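Takberg teleoperation bay: pre-session inspection checklist, with comments

Scope: the remote-control rig, the simulator room and the demonstration log. Fill it in before anyone starts showing the arm a task. Inspection date: 31st July. Rig: Pendley. Task set: Tadus, hand-guided and remote.

Marks used: OK, OK with comment, Fix before use, Not checked.

PART A. The operator's seat

A1. Emergency stop within reach of either hand, pressed and released once. OK.
A2. Stop tested with the arm moving in free space at low speed. OK. Lovely crisp stop, much better than the old button!
A3. Foot pedal (clutch) cable taped flat to the floor. OK with comment. The tape is lifting near the chair wheels. Replaced on the spot, but please keep a roll in the drawer.
A4. Hand controller straps unfrayed, wrist loop adjusted to the operator. OK.
A5. Chair height set so the elbows rest while steering. OK with comment. This sounds fussy and it really does matter – tired shoulders show up in the recordings as little wobbles, and then the robot learns the wobbles.
A6. Break timer running. OK. Set to 29 minutes, which suits most of us.

PART B. The real arm, for hand guiding

B1. Floor markings visible all the way round the reach area. OK.
B2. Gravity compensation on before anyone takes hold of the wrist. OK.
B3. Arm holds still when let go. OK with comment. A small sag at full stretch, inside the limit on the sheet, but look again next time.
B4. Finger pads clean, no grit. OK.
B5. Pinch points marked. Fix before use. The yellow label at the elbow has worn away and the joint closes faster than you'd think. Fresh label ordered; no hand guiding until it's on. Remote sessions can go ahead.
B6. Two people present for hand guiding, one with the stop. Not checked, see B5.

PART C. The simulator room

Every new operator starts in here, and so does every new task. I'm very fond of this part of the rig: you can make a complete hash of a reach, reset, and have another go before your tea's gone cold.

C1. Room loads with walls, floor and both framed pictures in place. OK.
C2. Gripper opens fully on command and stays open until told otherwise. OK.
C3. Wrist view agrees with the controller: push forward, go forward. OK. Do test this one properly. A flipped axis is easy to miss when you've got used to it.
C4. Approach to a target with open fingers, large surfaces nearby. OK with comment.
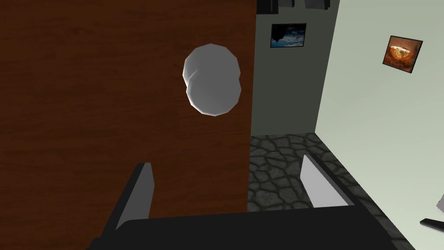

C4, wrist view. Fingers open, white object ahead, wood panel close behind it.

Comment on C4: the tricky bit is judging depth. With a big plain surface behind the target it's very easy to believe you have more room than you do, so come in slowly, stop, wiggle sideways a touch and watch how the background shifts against the target. That sideways wiggle is the best trick I know for remote work. Then carry on. Please don't close the fingers early just to feel safe, as the recording keeps the early close too and you'll be trimming it out later.

C5. Contact warning sounds when a finger touches a surface. OK with comment. The tone works but was turned down to 3. Put back to 7, where it can be heard over the fans.
C6. Collision shapes agree with what's drawn. OK with comment. Ran the fingertips along a wall and along the stone floor, no sinking in. Well done to whoever rebuilt these!
C7. Hover over a wide wooden surface, fingers open and empty, view steady. OK.
C8. Reset returns the arm to its start pose without a jump. OK.

Comment on C7: hold the hover for a few breaths before doing anything else. It gives the log a clean start, and it lets you find out whether your hand is drifting. Grain lines are a great help, by the way. Pick one streak and keep it between the fingertips.

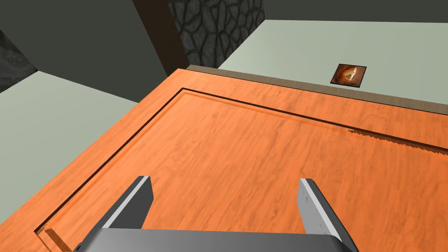 Kongkaew would like the hover kept out of the training set altogether, on the grounds that a robot shown a lot of waiting will learn to wait. Record it by all means, the note goes on, but mark where the hover ends and the reach begins, so that the first part can be dropped without anyone having to guess.

A very good point, and taken up at once. Added below as D4.

PART D. The demonstration log

D1. Disk space enough for a full session. OK.
D2. Clocks on controller and recorder agree. OK.
D3. Failed attempts kept and labelled as failed. OK with comment. The log stands at 856 demonstrations, and the failed ones are properly labelled. They're worth having!
D4. End of hover marked with a pedal tap. New item. Not checked.
D5. Operator's initials on every recording. OK with comment. A few are blank from the morning slot. Please fill yours in.
D6. Task name spelled the same way every time. OK.

Open actions
B5: fit elbow label, then do B6.
B3: check the sag again at full stretch.
D4: set up the pedal tap and try it in the simulator before using it on the arm.
A3: tape in the drawer.

Result: remote and simulator sessions may start. Hand guiding on hold until B5 and B6 are signed.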